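Stunholm Teardown Set

What the robot bench recorded, and what the rest of us did meanwhile. Maintained by Maëlle Gauthier at Prastar, who used to do this with a screwdriver and opinions.

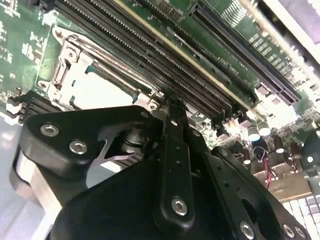 My job title changed in August; my chair did not. I used to strip desktops for parts, and now I label the arm's attempts at it. The wrist view is less roomy than you'd hope: with the gripper down by the processor socket, the memory slots and capacitors are right there waiting to be bumped. Annotators should mark contact only when they're sure of it.

Contents: 1000 episodes, 6 task types, 2 annotators per episode. Disagreements go to Lenz, our review tool, which sides with neither of us.

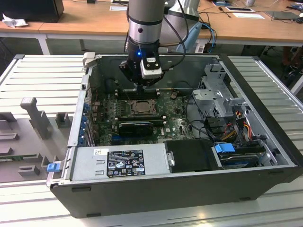

Staffing went from 10 people dismantling to 6 dismantling and the rest "supporting automation" — mostly fetching it computers. Wrists hurt less. Lunch is quieter. The Deltota plan calls this upskilling.

Known gaps: no laptops, no night shift, no field for swearing.

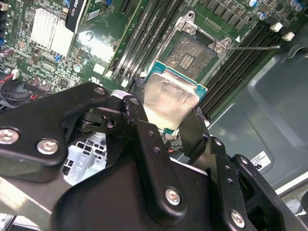 Wrist view: CPU in the gripper, over the open socket.

Corrections go to Maëlle, before 4 p.m. if you want them read kindly.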